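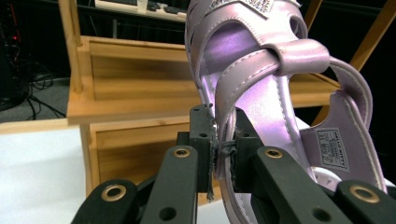 Slide one. Let it sit while people find seats. Good afternoon, and thanks to Stallura for the room and the coffee. I'm going to talk for 30 minutes on care labels, warning labels, size labels, and the rest of the printed matter we all own and never read. My claim is that the small label is the most widely published and least edited form of writing in the country. Look at the heel strap on this sandal. You get HELLO KITTY in letters you can read from here, and then some finer lines under it that got whatever space was left. Most labels are laid out on that plan. The name eats first.

June
By the author
Reading time: 2 min
Search this site Enter keywords Go

Slide two. (Slow down, I rushed this in rehearsal.) Who writes them? At Plendetti, where I spent six years in packaging, the answer was whoever had the file open. I inherited a blanket label that said "Do not iron while in use." I left it in. Legal had approved it, and getting a line out of an approved label took longer than getting the blanket made.

Slide three, the type size chart. Pause for the groan. Our Faklow line of baby towels had a label with 64 words on it in a space the size of a postage stamp. We had shrunk the type twice. A customer wrote in to ask if it was a decorative border. I still think of her as our best proofreader.

Slide four. The Maillard test. This is the one thing I'd like you to steal. Maillard was our in-house name for a dull afternoon exercise: hand the label to a person from another department, take it back after ten seconds, and ask what to do with the item. If they say "wash it, I guess," you have written a label that says "wash it, I guess." Rewrite it. We did this with a bath mat and ended up with four words. The warehouse had 3000 of the old ones, so those went out first, naturally.

Slide five. Symbols. Ask for a show of hands on the triangle. Wait. It's bleach. Somebody always says tent.

If we're running late, skip six and seven and go straight to the scissors.

Slide eight, scissors. The dotted line at the edge of a label means we know you're going to cut it off. I find this the most candid piece of design in the business. Put the washing instructions on the part that stays, please.

Questions. Likely ones: translations (yes, it gets worse), QR codes (they fade in the wash), mattress tags (you may remove it, you bought it). Water is on the left side of the podium. Give the clicker back this time.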